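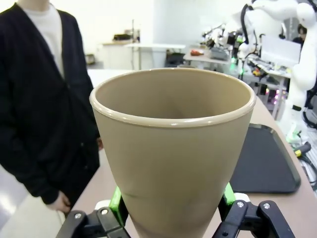

Unit 4 — Buying a gripper kit: reading the offer
Handout, May. Instructor: Bautista Fuentealba
Bring this to lab, we mark it up together.

What's on offer
Skuvmont two-finger kit, sold through Garrido. List price $2,098. Comes with the gripper, wrist camera mount, one set of green pads, cable, basic software. Arm not included. Read that line twice — last year's group budgeted as if it was.
Spare pads are extra. Pads wear, so price a spare set into any quote.

Terms you need
Stroke — how far the fingers open. Has to beat the widest place you plan to grip, with room to spare on both sides.
Payload — what the gripper can carry. Sheet says 700 grams. Does the sheet say at what friction? No. Write to the seller and ask.
Compliance — how much the finger or pad gives when it meets the part.
Wrist view — what the camera sees past the fingers. Good for the last bit of the approach, poor once a big part is in the grip.

Tapered parts (cups, tubs, plant pots)
The wall leans, the pads want to sit flat. With a cup that is narrow at the base and wide at the rim, gripping low means a smaller opening but the weight of the cup is above the pads. Gripping high is steadier, needs more stroke.
Thin plastic walls buckle. Start at low force, go up in small steps, stop when the wall starts to bow in. Write down the setting.
Look for scuffs near the contact line before you start and mark them, otherwise you can't tell old from new.
Tall cup also blocks the camera. A tray behind it can be half hidden, so take your tray position before the pick and save it. Don't try to find it on the way over.

Comparison: Prevness
Cheaper up front, harder pads, no camera mount. Fine for boxes. We tried it on empty cups and got slips at the force setting that held with Skuvmont. Small test, same afternoon, same operator. Treat it as a hint.
Prevness manual is better written, give it credit for that.

Service plan
Skurkow does the repair contract for both kits. Turnaround quoted is 6 working days, shipping on you. Plan runs 2 years. Ask wether pads count as a wear item — the wording in section on exclusions is vague and you want the answer in an email.

Lab task
Pairs. One on the stop button the whole time, hands off the table while the arm moves.
1. Pick the cup low, lift, hold, put down.
2. Same thing high, just under the rim.
3. Repeat both with a little dry rice in the cup. No water near the electronics.
4. Place in the tray from your saved position.
Log force, grip height, slip yes/no, any wall bowing. If a run goes wrong log it anyway, the failed ones are what the review is built on.

Write-up
One page. Would you buy it for a packing line that handles cups and nothing else? Would you buy it for a teaching lab? Two seperate answers. Use your own log for the grip part and the offer sheet for price and service, and say which is which.
Questions to Bautista before the next lab.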